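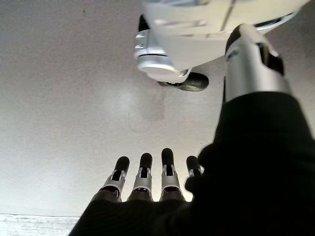 The Takix hand in its black sleeve, fingers up, seen from behind the wrist.

Takix Hand Project

The Takix hand project is a student robotics project run out of the engineering club at Ustska, and I've been a member long enough that I can't pretend to write about it from a distance, so this entry is in my own voice (the club wiki allows it, as long as the facts are right). The aim is simple to state: get a robotic hand with four fingers and a thumb to pick up everyday things without crushing them, and do it well enough to enter the Ritmont student challenge. Getting there is a lot more fun than it sounds, and a lot slower too!

Background

The project started as a spin-off from the club's older gripper team, which used a plain two-jaw claw. The claw was reliable and kind of boring. It could lift a block all day long, but hand it a paper cup or a set of keys and things went downhill fast. A few members wanted to try something with real fingers, and the club agreed to let them have one bench and one semester. The semester ended, the bench stayed ours, and the project has been on the club's list ever since.

The name comes from a typo on an early sign-up sheet. I have heard three different versions of what the word was supposed to be, and I don't believe any of them.

Design

The fingers have silver metal segments with little cutouts and slots where you can see into the joints, and they end in rounded black tips. The thumb is built along the same lines, with a polished silver cylinder in the middle and a black cap on top. Each finger bends through tendons, meaning thin cables that get pulled by motors further back. If you have ever tugged on the strings of a marionette, you already get the basic idea.

The black fabric sleeve goes over the palm and the bottom of the fingers. It keeps dust and crumbs away from the cables, and it also keeps our own fingers away from them, and I'm grateful for that -- I pinched mine twice during my first month. New members always want to take the sleeve off to see what's going on underneath. We let them do it once, with the power disconnected, and then they have to put it back on themselves. Pulling it over the thumb without bunching it up is an art.

Software

The control code is called Bhardwaj. It has a short library of grasps (pinch, wrap, hook and so on), and each grasp is basically a list of how far every joint should bend and in what order. The order matters more than I ever expected. If the thumb closes too early on a wrap, the fingers land on top of it and the whole thing stalls, and then you get to listen to the motors complain until somebody hits the stop button.

Version 2 added a slow mode, in which the hand creeps closed and checks the motor load as it goes. I love slow mode. It makes a session drag, but you can watch a grasp go wrong in time to see why, and half of our fixes have come from staring at one bad grasp over and over.

Work sessions

The group meets on Sunday afternoons. A session usually opens with the stretch routine, our name for running each joint from straight to fully bent and back again with nothing in the hand. After that we pick one object and stay with it. Hopping between objects is tempting, but you end up with a messy log and no idea which change did what.

Every attempt goes into the log, good or bad, with the grasp used and a short note. The fall log has 237 attempts in it, and 183 of those are marked as a hold, meaning the object stayed put for the full count. I'm really proud of that number, even though the soft sponge makes it look better than it should. The spoon is still terrible. Flat on a table, a spoon gives a fingertip almost nothing to get under, and we've tried every approach angle we could think of.

Ritmont challenge

The Ritmont challenge gives each team a tray of nine household objects and a time limit. Teams don't see the tray until the day, so you can't tune for one particular mug. Points come from lifting, holding and setting down, and the setting down is where we lost most of ours last October. Our hand let go all at once instead of easing open, and a plastic bottle went rolling off the table in front of the judges. The release routine has been rewritten since then, one finger at a time with the thumb last.

Joining

Any Ustska student can join, and no coding or shop experience is needed. Most people begin on the log, move on to running grasps in slow mode, and pick up either the mechanical side or Bhardwaj after that. Bring a snack, and bring an odd object from home if you have one. The test bin could use something with a handle.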